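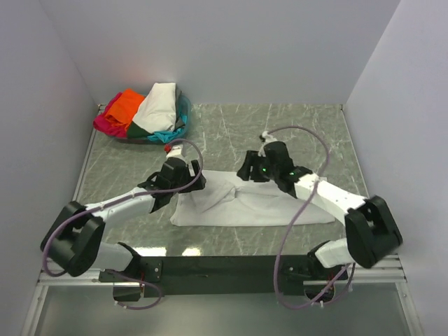
Basket of clothes and a white cloth.

About Cutorus

Cutorus reads food surveys for a living. We mean the kind you hear on the radio at 7:15 in the morning, where most of the country supposedly eats pizza crust first, or one state out of 50 can't stand mint chocolate chip. Somebody paid for that number. We find out who, we ask how they got it, and we write up what we learn for the people who have to say it out loud on the air.

We started in Cellcombe, in two rooms over a tire shop, and we still rent both of them. Our first customers were small radio stations whose morning shows ran on this stuff. They had been getting a stack of press releases every day, usually with a pun in the subject line, and they had no time to check any of it. They still don't. A producer who starts work at 4 a.m. is not going to call a cookie company and ask to see the questionnaire. We will, and we've gotten used to being put on hold.

What we do

Subscribers get a sheet every weekday morning. It lists the food and snack surveys going around that day, with a grade and a few lines on each. The grades are Fine, Thin, and Skip. Most surveys are Thin. We've been told more than once that this is harsh, usually by someone who sent us a Thin one.

A Fine survey has a sample we can check, questions we can read, and a sponsor who is named somewhere a normal person would look. It doesn't have to be important. We gave a Fine to a poll about whether people bite or lick a popsicle, and we'd do it again.

A Thin survey may well be right. We just can't tell. The usual trouble is the wording. Ask people "Which of these is your favorite topping?" and give them four choices, and you'll get a winner out of four, which is then reported as America's favorite topping. Sprinkles can't win if sprinkles weren't on the list. We see this one all the time and we no longer think it's an accident.

Skip means the number has no bottom to it. Sometimes the "survey" is a count of web searches. Sometimes it's a count of hashtags. The state-by-state candy maps are often made that way, and a small state can end up with a favorite candy on the strength of very little. We asked one map's publisher how many people stood behind its results. The answer was a link to the map.

About that sample of 1000

People write to us and ask whether 1000 is enough. It can be, if those people were picked well and you only want one number for the whole country. It stops being enough when the same survey starts telling you what left-handed dads in the Midwest think of mustard. We have a file of claims like that. One rested on 39 people. Another rested on 29, and the release called them "a growing movement."

We're suspicious of our own work too. When we run a poll ourselves, which isn't often, we publish every question in the order it was asked, and how many people quit partway through. The quitters usually have a point.

Funden

Funden is our archive. It holds every food survey we've graded, plus older ones we've picked up from magazines, trade papers, and boxes bought at estate sales. The oldest is from 1984 and asks shoppers how they feel about frozen yogurt. Its authors predicted that ice cream would be finished within ten years. We keep it pinned by the door.

You can search Funden by food, by sponsor, or by claim. Searching by claim is the fun one. You can watch the same "new" finding come back year after year with a different company's name on it, and up to a third of what we look at in a normal week is a repeat of some sort. September is the worst month, when every coffee chain finds out that people like pumpkin.

Our second desk

We have a small desk in Abu Hammour that covers the hours when Cellcombe is asleep. It also keeps us honest about the phrase "the world's favorite," which on inspection tends to mean a couple of English-speaking countries. The Abu Hammour desk has a standing request that we stop grading hummus polls without asking them first. Fair enough. We got one badly wrong.

Who pays us

Stations, a few newspapers, and some podcasts pay a flat monthly fee. Food companies can't subscribe, and they can't pay to be graded. A few have offered to sponsor the morning sheet. We said no, and we won't pretend it was an easy decision in a slow year. You should ask this question of anyone who hands you a statistic, including us, and if our answer ever gets vague you should drop us.

We don't give out awards or have a certified logo for cereal boxes. We don't know what America's favorite sandwich is, and we doubt that anyone does.

Getting in touch

If you hear a number on the air that sounds wrong, send it in. Tell us the station and the time of day if you remember it. We read everything, and we answer most of it, though it can take a while. Please don't send food.

Comments (4)

You gave my favorite hot dog poll a Skip and I've read your reasons twice. I still think most people put the mustard on first. I don't need 1000 strangers to tell me.

I produce a morning show and we've used the sheet for a few years. It's good. I do wish there were more Fines, because some days you've got three minutes to fill and all you're left with is the popsicle thing.

How do we know the "up to a third" repeats number is any good? Where's your questionnaire?

Reply from Cutorus: It's a count from Funden, no questionnaire involved. We call two surveys a repeat if the main claim is the same and the foods match. You could fairly call that Thin.

Is the frozen yogurt one from 1984 posted anywhere? I searched for yogurt and only got the newer ones.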